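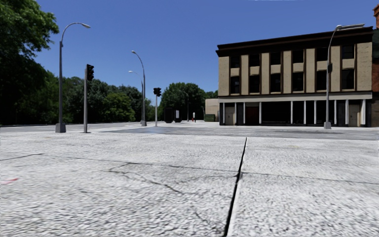 Caderno da oficina, n.º 71

O orçamento do Kitau, finalmente

Prometi em maio que escrevia sobre dinheiro e fui adiando, como se adia sempre, porque falar de rodas e de sensores é muito mais simpático do que falar de faturas. Mas recebi tantas mensagens a perguntar quanto está a custar o Kitau (o nosso robozinho de passeio, para quem chega agora) que me sentei ontem à noite com a folha de cálculo, um chá e muita boa vontade, e cá está.

O valor com que fechámos a lista é de 2.838 euros. Fica já dito, para não obrigar ninguém a ler até ao fim à procura do número! É dinheiro, claro que é, e saiu dos nossos bolsos, meu e do Julián Sotomayor, que tem a paciência toda que me falta a mim para comparar fichas técnicas. Não inclui as nossas horas, nem a eletricidade, nem a quantidade absurda de bolachas.

A maior fatia, e sei que isto vai surpreender muita gente, vai para o computador. Há um ano eu teria posto quase tudo no chassis e nos sensores e o que sobrasse numa máquina qualquer para programar. Só que entretanto passámos meses a trabalhar na cidade simulada, com as ruas, os candeeiros, as fachadas de tijolo e aquele passeio cinzento e granulado que já conheço melhor do que o da minha rua, e percebi que é ali que o Kitau passa a maior parte da vida. O portátil velho aguentava a cena com tudo no mínimo: sem sombras, texturas de papa, e uma lentidão que dava para ir estender a roupa entre dois ensaios. E se a textura do chão é papa, a câmara virtual não aprende nada de útil sobre o chão.

É no chão que está o nosso problema. O passeio da simulação tem juntas escuras compridas entre as placas, e o detetor de bermas insistia em tratá-las como degraus. Parava, pensava, recuava, pensava outra vez. O Julián queria resolver aquilo com um sensor de distância virado para baixo, eu queria resolver com melhores imagens e mais treino, e tivemos uma daquelas discussões boas que duram um jantar inteiro e acabam com desenhos no verso do talão do supermercado. Acabámos por pôr as duas coisas na lista, mas por ordem: primeiro a máquina, depois o sensor.

A máquina veio da Ruddock, recondicionada. Pedi orçamento para nova e para usada e a diferença pagava o chassis quase todo, de maneira que nem hesitei muito. Traz uma placa gráfica decente, memória que chega e um ventilador que se ouve da cozinha. Tenho pena de não ter perguntado pelo ventilador. Se forem pedir orçamento a alguém, perguntem pelo ruído, sobretudo se a oficina for, como a minha, um canto da sala.

O chassis é o Kitari de 4 rodas. Andei a namorar o modelo de seis, que sobe melhor os lancis e é lindíssimo, mas cada roda a mais traz o seu motor, o seu controlador e o seu cabo para se soltar na pior altura, e a bateria tem de acompanhar. Fiz as contas duas vezes, uma com o coração e outra com a folha de cálculo, e fiquei com o mais pequeno. Além disso, o modelo virtual que usamos na simulação já é o desse chassis, com as medidas e o peso certos, e mudar agora seria refazer uma data de afinações que custaram a fazer.

Para os olhos, pusemos 2 câmaras Romex iguais. Uma fica montada e a outra fica na gaveta. Sei que parece um luxo ter uma câmara na gaveta, e a minha mãe fez-me exatamente esse reparo, mas já estive semanas parada à espera de uma peça e não quero repetir. A alternativa era comprar uma câmara só, bastante melhor, e viver com o coração nas mãos de cada vez que o robô se aproximasse de um poste.

O que ficou de fora: o GPS de precisão, a caixa estanque a sério (vamos remediar com o que há e não sair à chuva), a segunda bateria e um lidar. Ai, o lidar. O Julián ainda o mantém numa linha a cinzento no fundo da folha, com o preço ao lado, e eu finjo que não vejo.
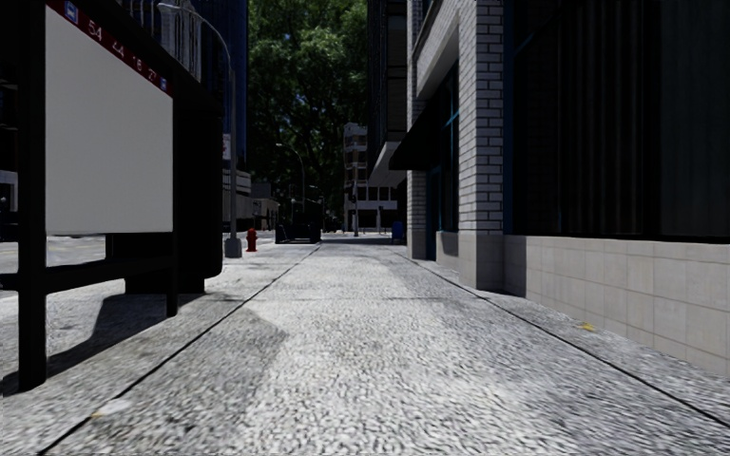
Quanto do orçamento deve ficar reservado para imprevistos?
Depende de quanto já têm comprado, mas num projeto como este eu guardaria sempre o preço da peça eletrónica mais cara da lista, fora o computador, e só lhe mexia depois de o robô andar sozinho.

Foi a Leonor, nos comentários do mês passado, que me perguntou isto de outra maneira, e a resposta comprida é que eu não guardei nada no primeiro robô e arrependi-me logo no primeiro controlador queimado. Desta vez há uma linha na folha que diz simplesmente "ai" e que faz parte do total que vos dei lá em cima.

Também mudámos a ordem das compras, e acho que isto pode servir a mais gente. Antes comprava tudo de uma vez, com a excitação do princípio, e metade ficava obsoleta na caixa. Agora só avançamos para a compra seguinte quando o ensaio correspondente passa na simulação. O sensor de distância só se encomenda depois de percorrermos o quarteirão inteiro, com a paragem de autocarro, a boca de incêndio e aquele trecho de sol e sombra que baralha a exposição da câmara, sem uma única travagem por causa das juntas. Ontem ainda travou. Travou menos, mas travou, e por isso a encomenda continua no carrinho, à espera.

Quanto a portes, não se esqueçam deles! Eu esqueci-me, na primeira versão, e tive de ir cortar aos parafusos e aos conectores, que é o pior sítio para cortar, porque são precisamente as coisinhas que fazem falta ao domingo à noite. Juntem as encomendas por fornecedor sempre que puderem, e peçam por escrito o prazo de entrega. A Romex respondeu-me depressa e com um prazo honesto, a Kitari demorou mais, mas mandou os desenhos do chassis sem eu os pedir, o que me deixou de ótimo humor a tarde toda.

Se alguém quiser a folha de cálculo, deixe o endereço nos comentários que eu mando. Está cheia de notas minhas e de setas do Julián, não me responsabilizo pela legibilidade. No próximo caderno conto como estamos a afinar a câmara virtual para se parecer com a verdadeira, e mostro o suporte novo, se a cola secar direita.

Arquivado em: Kitau, contas, simulação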